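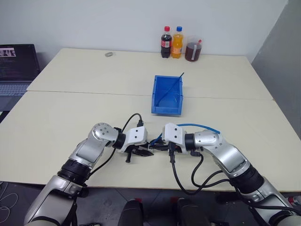

3.2 Participants and paddling protocol

Participants were recruited in July through two flatwater clubs on the Moura reservoir. Eligibility required at least one full season of kayaking, the ability to swim 200 meters without a flotation aid, and no shoulder injury in the previous year. The final sample consisted of 30 paddlers, of whom 15 had learned to kayak before the age of twelve (early starters) and 15 had taken it up as adults (late starters). The two groups were matched on body mass and on self-reported weekly distance, but not on age, for obvious reasons. Age was entered as a covariate in all models reported in Section 4.

All sessions used the same touring hull (Zoledura, fixed seat, adjustable foot braces) and a two-piece paddle with the feather angle set to the paddler's usual preference. Paddle length was held constant within a participant across sessions but was allowed to differ between participants. We considered imposing a single length and decided against it after pilot work in which shorter paddlers reported an unnatural catch.

Each participant completed a warm-up of 600 meters at a self-chosen pace, followed by a rest on the water, and then the test course. The course was 667 meters long and ran parallel to the eastern shore between two anchored buoys. It was paddled once in each direction to reduce the effect of wind. Sessions were called off when wind at the dock exceeded four meters per second, and the participant was rescheduled. Life jackets were worn at all times, and a safety boat followed at a distance large enough that its wake did not reach the kayak.

3.3 Measures

Stroke rate was obtained from a single inertial sensor (Cimarard) taped to the center of the paddle shaft. Raw angular velocity was low-pass filtered, and a stroke was defined as the interval between two successive zero crossings of the roll component on the same side. Strokes within the first and last 30 meters of each pass were discarded, as they contained acceleration and braking phases. Turning strokes near the buoys were excluded by the same rule.

Left-right asymmetry was computed as the absolute difference between mean left and mean right stroke duration, divided by their average. A value of zero indicates perfectly even timing. The index says nothing about force, and two paddlers with the same index may load the blades quite differently. Force was not measured in this study.

Hull speed was recorded with a positioning unit fastened to the rear deck. Heading corrections were scored from the same record. A correction was counted whenever the heading departed from the line between the buoys by more than five degrees and returned within three seconds. Two raters scored a subset of the passes independently. Disagreements were mostly confined to passes with gusts, and were settled by discussion before the remaining passes were scored by the first rater alone.

Perceived effort was collected at the dock after each pass on the usual printed scale. Participants also filled in a short background form covering years of paddling, other water sports, and the setting in which they were first taught (family, club, camp, or other). Swimming history was recorded separately, following Brandão's suggestion that early swimming and early paddling are often confounded in club samples.

3.4 Deviations from the registered plan

The protocol was registered before recruitment and amended on 30/11/2022, after data collection but before the group labels were attached to the sensor files. The amendment concerned only the filtering step described above. The original cutoff removed part of the catch in paddlers with a fast, short stroke. The two cutoffs are compared in Appendix B.

One further change was not registered. The second test site, at Illitz, was dropped when the dock was closed for repairs, and all participants were tested at Moura.

Author contributions for this section: Surachet Phetsri designed the course and processed the sensor records; Osvaldo Brandão prepared the background form and supervised the sessions on the water.

Figure 2. Bimanual setup with two-finger grippers.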